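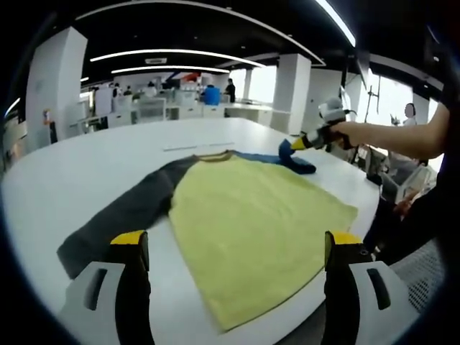

2022-03-05, round table, folding

Raglan shirt again, the yellow one with one grey sleeve and one blue. Alper's claim from last time was that the shop-style fold (sleeves in, sides in, hem up) gives the same width every time if you start from a properly flat shirt. I don't believe the "every time" part and wanted to see it fail on something other than a plain T-shirt.

Why the raglan is awkward: there is no shoulder seam to fold against. On a normal sleeve you have a line, and you bring the sleeve over at the line. On this one the sleeve colour runs up to the neck on a slant, so the eye wants to fold along the colour change, and that is the wrong place. Fold there and the top half ends up narrower than the bottom. Lamisi says you learn to ignore it. Maybe. I think most people would follow the colour, and I'd like to watch someone who hasn't read these notes before I write that down as a finding.

Starting position as written in the Fosside sheet:
collar away from you
body smoothed from the middle outwards
sleeves out to the sides, no twist at the cuff
hem straight

"Hem straight" is doing a lot of work there. Straight against what? The table is round. With the old rectangular one you could square the shirt to the edge without thinking. Osian thinks the round table makes no difference once you've got used to it, but he also thought the starch made no difference, and we lost an afternoon to that.

Sleeve fold. Take it by the cuff, bring it up and across. The cuff wants to bunch as soon as it is pinched, and after that you are folding a lump. Pinching a little way up from the cuff might be better. The sheet says cuff. Fadime wrote the sheet and isn't in until later in March, so I'm leaving the wording alone and putting a query beside it.

Other thing about the cuff: pull it any distance and the body comes with it. Then you have to smooth the body again, and that undoes the sleeve. I don't see how the sheet's order (both sleeves, then sides) avoids this. Perhaps one sleeve and one side, then the other pair.

On the famous 413. Orhun keeps quoting it as the number of good folds from the Skillovgate set. I went through his table. It counts any fold that ended up as a rectangle, including ones where the collar was inside. A shirt with its collar inside is not folded, it is put away. I'd want 413 checked by someone who has to wear the things.

Resetting. By this I mean getting from a heap back to the starting position, and it is the part everyone skips when they talk about how long a fold takes. Trostari's leaflet has folding only. No heap anywhere in it. But shirts come out of a dryer as heaps.

With the panels different colours a heap is at least readable: with the yellow in a pile and the blue lying fairly flat, I know which part to leave alone and which to open out. On an all-white shirt I'd be hunting for the collar. So anything we learn about resetting from this shirt is probably flattering, and should be marked as such.
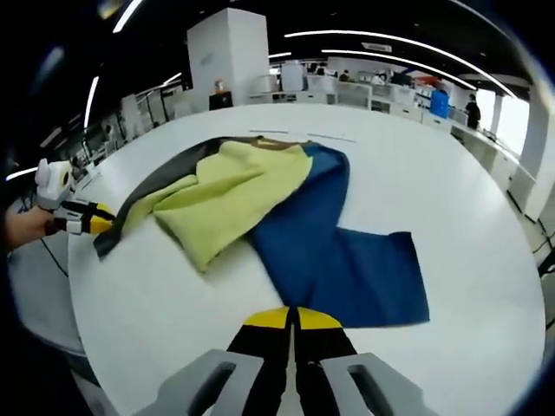

To do, and things I don't trust

Repeat with the plain white Saraç shirt, same sheet, same table. If the reset is no slower I'll withdraw the paragraph above.

Try one sleeve and one side, then the other pair. 19 goes each way and write all of them down, including the bad ones.

Ask Alper what "same width" means in his version. Same to the eye, or measured? At the collar or at the hem? He has been vague on this twice.

Query for Fadime: cuff or above the cuff.

Lamisi wants to try starting face down. Worth a go, though I expect the collar to be a nuisance.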